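Banana (dessert fruit)

From the Drastby Household Encyclopedia, Food and Storage section
Last revised 03/09/2026

The dessert banana is the sweet, soft-fleshed banana that is eaten raw, as distinct from the starchy cooking banana or plantain. It is an elongated, curved fruit with a thick peel that changes from green to yellow as the fruit ripens. This article covers the plant, the fruit, ripening, storage at home, and use in the kitchen.

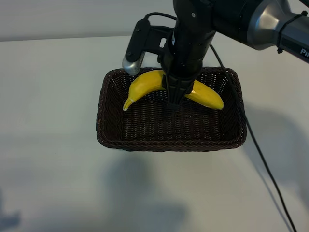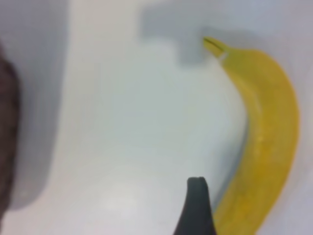
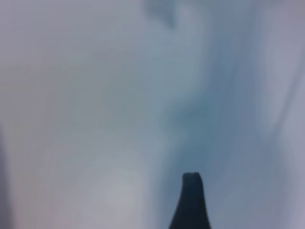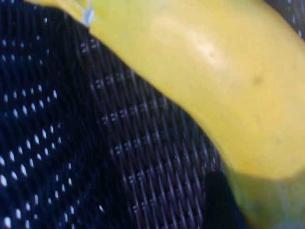

Reading time: 3 min | 500 words

The plant

Although often called a tree, the banana plant is a very large herb. What looks like a trunk is a tightly packed column of leaf bases, known as a pseudostem. The true stem lies underground and sends up new shoots, called suckers, beside the old one. Each pseudostem flowers once, bears a single bunch, and is then cut down so that a sucker can take its place.

The bunch is made up of rows called hands, and a single fruit is known as a finger. In botany the fruit is classed as a berry. Cultivated dessert bananas normally set fruit without being pollinated and contain no developed seeds; the small dark specks along the center of the flesh are the remains of ovules. Wild bananas, by contrast, may be filled with hard seeds.

The curve of the fruit develops as it grows. Young fingers first point toward the ground and later turn upward, away from the pull of gravity.

Ripening

Bananas sold far from where they are grown are harvested green and shipped in cool storage. Before sale they are commonly held in closed rooms and exposed to ethylene, a gas that the fruit also gives off by itself. During ripening, starch in the flesh is converted to sugar, the green pigment in the peel breaks down, and the yellow pigments already present become visible.

Sellers judge ripeness mainly by the color of the peel. Fruit with green tips is firm and mild. Fully yellow fruit is sweeter, and fruit with brown flecks is sweeter still and more strongly scented. The flecks are a normal part of ripening and do not by themselves mean that the flesh is spoiled.

Storage at home

Unripe bananas are kept at room temperature, out of direct sun. Cold interrupts ripening, and green fruit placed in a refrigerator may fail to ripen properly afterward. Ripe fruit may be refrigerated for a few days. The peel darkens, but the flesh usually remains pale and firm for longer than it would on the counter.

A closed paper bag holds ethylene near the fruit and speeds ripening. Placing a ripe apple in the bag has a similar effect. Bananas stored beside other fruit can likewise hasten the ripening of avocados, pears, and kiwifruit. For freezing, the fruit is peeled first, cut into pieces, and sealed in a container.

Kitchen use

Dessert bananas are eaten fresh, sliced over cereal, or blended into drinks. Overripe fruit is preferred for banana bread, where the soft flesh mashes easily and adds both moisture and sweetness. Cut surfaces brown on contact with air; a little lemon juice slows the change. Bananas may also be fried in batter, baked in the peel, or dried into chips.

The peel is usually discarded. It breaks down readily in compost, particularly when cut into small pieces.

See also: Berry (botany); Ethylene; Plantain; Storage of fresh fruit

Categories: Fruit | Tropical crops | Household storage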